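Redesign of the Lirnside Allotment Shop Website: Page Weight and Form Completion
Project report, Web Systems module
Cuiping Qian
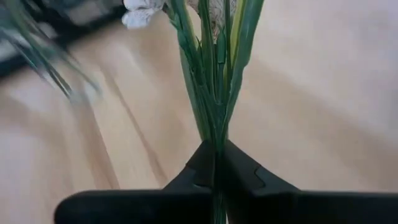 1. Background

The Lirnside site sells seed, cut flowers and tools to plot holders and to the general public. It was built on a purchased theme and has been extended by several people over the years. When the project began, the home page loaded 18 separate script files, most of them on every page of the site whether they were used or not. The owner's main complaint was that customers started the order form and left before sending it.

The project had two goals. The first was to reduce the weight of the home page and the product pages. The second was to shorten the order form without losing any field that the shop needs to fill an order.

2. Existing site

The theme, Balard, comes with a slider, a pop-up module and its own icon font. The slider was in use on the home page only. The pop-up module had been switched off in the settings, but its files were still sent to the browser. Product photographs were uploaded straight from a phone and resized by the browser, so a thumbnail cost as much to download as the full picture.

The order form was a single page. It asked for the delivery address before the customer had chosen between delivery and pickup. An error in any field cleared the whole form.

3. Method

Measurements were taken on a local copy of the site with the cache disabled. Each page was loaded three times and the middle value was kept. The server log for August was used to find out which pages were requested most often. Requests from known crawlers were removed first. This left 587 visits that reached the order form, of which 287 ended in a sent order.

A child theme was made so that Balard could still be updated. Scripts were then removed one at a time, with a check of all page templates after each removal. Images were converted in a batch, and the templates were changed to request the correct size.

The form was split into 2 steps. Step one holds the basket and the choice of delivery or pickup. Step two holds the contact details, and the address fields appear only if delivery was chosen. Values are now kept when validation fails, and the message is placed next to the field it refers to.

4. Problems

The stock counter depended on a library loaded by the slider. Removing the slider made the counter show zero for every item. The fault was found late, as the test data had no items in stock to begin with. The counter was rewritten in plain JavaScript.

The Baltov payment plug-in inserts its own style sheet after the theme's. Two rules had to be repeated with a more specific selector. Zakharchenko's layout method, which was set reading for the module, advises against this, but changing the plug-in itself would have been undone by its next update.

5. Status

The new templates are on the staging server. The form has been tested in current desktop browsers and on one Android phone. Screen reader testing is incomplete: the labels are read correctly, but the move from step one to step two is not announced. Order completion can't be compared until the new form has been live for a full month.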